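Unit 2: Learning a two-arm handover

Our favorite test in the Zondix study! One plate, two arms, and both have to agree on its tilt.
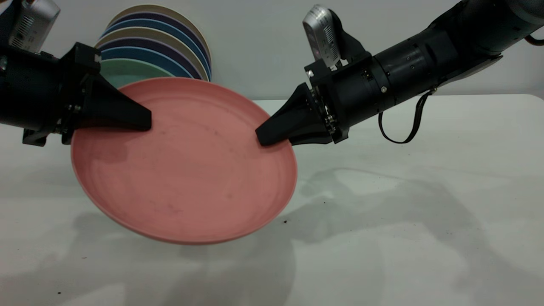

Pink plate pinched between the left and right fingers.

Training used 300 demos.
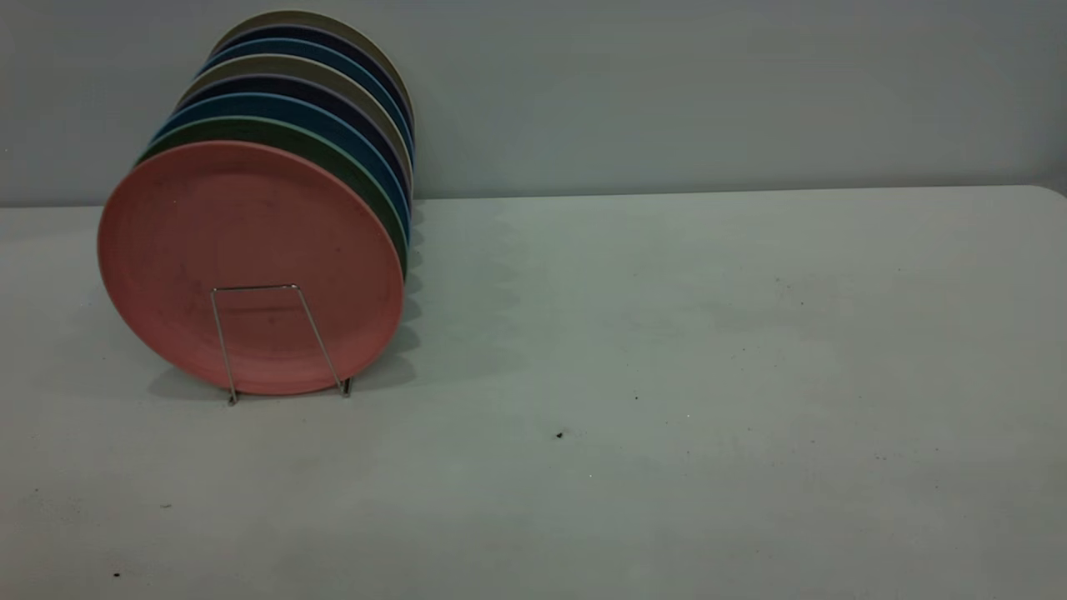

Why train on plates?
They're thin and packed close, so small errors show up fast.

Wrist views matter a lot in Isora, the policy we study. 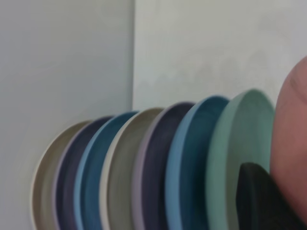
Wrist view of the plate rims.

Now the fun part, contact timing.

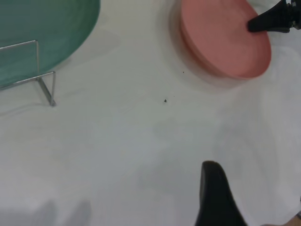
Plot grip force against time for both arms, then compare the curves.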